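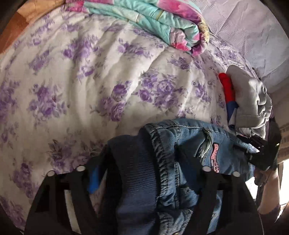 Planwood Mill open day, Rurport
Apr 25, 2022

The mill opens its doors to the public twice a year, once in February and once in spring, and I had missed the last three. This time I booked as soon as the list went up and got a place on the second tour of the morning. There were 18 of us, which was the limit. They are strict about it, as the walkways in the finishing shed are narrow.

Planwood makes bedding: printed covers, quilted comforters and a smaller line of blankets. It doesn't spin or weave any longer. The cloth arrives on rolls, already woven, and everything from printing onwards is done on site. I had expected looms and was a little disappointed at first, but the printing turned out to be the best part of the visit.

Getting there

Rurport station is at the bottom of the town and the mill is at the top. The 8 bus goes most of the way and stops outside the old swimming baths, and from there you walk up a lane beside the canal feeder. Allow 25 minutes on foot from the station if you don't want to wait for the bus. There is a small car park but it was full before ten, and people were leaving cars on the verge.

You report to the gatehouse, sign the book, and get a visitor sticker and a pair of foam earplugs. Closed shoes are required. One man had come in sandals and was lent a pair of work boots two sizes too big, which he wore without complaint.

The cloth store

Our guide was Dimas Raju, who started in the packing room and now runs the print floor. He talks quietly, so it is worth keeping near the front.

We began in the cloth store, a long brick room with high windows on the north side. The rolls lie on racks, with the width and weight chalked on the end of each one. He pulled out a length of plain cotton and let us feel it, then the same cloth after it had been scoured and bleached. The first was stiff and slightly greasy and had flecks of seed in it. The second was soft and took water straight away. He put a drop on each from a bottle. On the unscoured piece the drop just sat there.

A woman asked whether they still bought any cloth locally. The last weaving shed in the valley closed some time ago, he said, and most of their supply now comes in by sea. He didn't dress it up.

The print floor

You go up an iron stair to get to printing, and this is where the earplugs are needed.

Two methods are in use. The older one is rotary screen printing. Each colour in the design has its own cylinder, a thin metal tube pierced with tiny holes, and the cloth runs under all of them in turn on a long rubber belt. A floral with a lot of shading can need eight cylinders, and each has to line up with the others or the petals come out with a pale edge on one side and a dark one on the other. There was a board on the wall with samples of bad registration going back years. Some of them I would have bought without noticing.

The newer method is digital, which works much like an office printer except that it is as wide as a double bed. It is slower. It is used for short orders and for trying out colours before anyone pays for a set of cylinders. I asked which gave the better result and Dimas said the screens gave a stronger colour on heavy cloth and he would leave it at that.

The next stop was the colour kitchen, a side room with a smell of wet paint and starch. The pastes are mixed by weight from a recipe card, and a strip of cloth is printed, dried and compared with the master under a daylight lamp. Purples are the awkward ones, we were told. A lilac that looks right in daylight can go grey under a shop light and almost pink under an ordinary bulb at home, so they check every purple under three lamps. They had one strip pinned up which he moved from lamp to lamp for us, and the change was bigger than I would have believed.

The pattern room

I could have stayed in the pattern room all day. It is where the company keeps its design books, 113 of them, in glass-fronted cases that used to belong to the Clusosov dye works further down the river. When Clusosov shut, the mill bought the cases and found that several of the dye works' own ledgers were still in the bottom drawers. They are on display too. Each page has a snippet of cloth stuck down at the left, and the recipe in brown ink beside it.

The design books run roughly in date order. The early ones are mostly stripes and small sprigs. Roses come in and more or less never leave. You can follow the same rose through several volumes, redrawn a bit larger, turned to face the other way, given different leaves. Dimas showed us one motif that has been in and out of the range for decades in red, then peach, then yellow, then blue. It is apparently cheaper and safer to recolour a flower people already like than to draw a new one, and the buyers always say they want something different and then order the roses.

You may turn the pages of three of the books yourself, with clean hands. The rest are behind glass. Photography was allowed in this room but not on the print floor.

Quilting and finishing

After that we went back down and across the yard to the finishing shed. The quilting machines are wide frames with a row of needles across, stitching the printed top, the filling and the backing together as they pass through. The wavy line is the commonest pattern because it forgives small errors. A straight line or a diamond shows every slip. A finished comforter goes from the machine to a cutting table, where it is trimmed square, and then to the binders, who do the edges on ordinary sewing machines. That part is still done by hand and eye, and the speed of it was something to see.

There was a short talk on filling. Most of theirs is polyester wadding, and there is a wool one for those who want it. They had made up sample squares at different weights so you could put a hand between the layers and feel the difference. The quilting lines do more than I had realised. If they are too far apart the filling shifts in the wash and gathers at the bottom, and if they are too close together the comforter goes flat and cold.

One of the finishers gave advice on washing, and several people wrote it down. Wash on a gentle cycle with room in the drum, which for a double usually means a launderette machine. Go easy on the powder. Dry it fully, shaking it out every so often, and don't put it away until the seams are dry as well as the face. She also said to fold blankets and store them flat, or rolled if the shelf is deep enough, and not to keep anything in plastic for long.

Tea and the shop

Tea is served in the old boiler house by a family called Beltrán who have the café at the market the rest of the week. There was a good vegetable soup, cheese scones and an almond cake that had nearly gone by the time our tour got there. Card only. The seating is on benches and there weren't enough of them, though it was dry enough to sit out in the yard.

The shop sells seconds at well under the usual price, and there was a queue to get in. The faults are marked with a loop of red thread so you can find them. Most that I looked at were a missed stitch or a slight smudge near a border. Single covers were plentiful and kings were nearly gone. They also sell printing ends by weight — odd lengths from the start and finish of a run, where the colours haven't settled. Patchwork people had come with rucksacks for these. I bought a bag of them, mainly greens, and a pair of pillowcases with a crooked hem.

Practical points

The tour lasted just under two hours with no sitting down until the end. There is a lift to the print floor but you have to ask for it at the gatehouse, and it can't take the larger mobility scooters. Children have to be ten or over for the machine areas. For the younger ones there was block printing on tote bags in the yard, which looked well run, if messy.

The toilets are across the yard from the boiler house, and there is only the one block. Go before your tour starts.

Tours are free but have to be booked. The shop and café are open to anyone on the day. If you only have time for one thing, ask for a tour that includes the pattern room, as the last one of the afternoon leaves it out. The autumn fabric fair is held in the same yard but with no access to the machines, so for those you will have to wait until February.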